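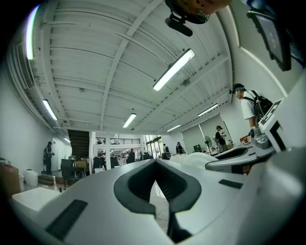 *Crédit photo : Climine — site d'Astow*

**Compte rendu de visite — vendredi 28 février**

La délégation de Climine s'est rendue sur le site d'Astow afin d'examiner les locaux proposés à la location. La visite a débuté par la grande salle, vaste espace ouvert de type industriel, aux murs blancs, dont la surface déclarée par le bailleur est de 703 m².

Le plafond blanc, en matériau ondulé, est traversé par une longue poutre de même couleur. L'éclairage est assuré par des luminaires fluorescents suspendus, tous allumés. Une grille de ventilation rectangulaire est placée en haut du mur, juste sous le plafond ; le long du mur opposé se trouve un grand panneau, vitré ou miroité, dont la nature sera précisée dans l'état des lieux.

Le bailleur, la société Ahuja, a indiqué que la salle pouvait accueillir 62 personnes et que le bail courait sur 11 ans. Le raccordement du lot voisin, dit Gimo, n'est pas compris dans l'offre — point sur lequel une réponse écrite a été demandée.

Une seconde visite, consacrée aux accès et à l'escalier, est prévue en avril.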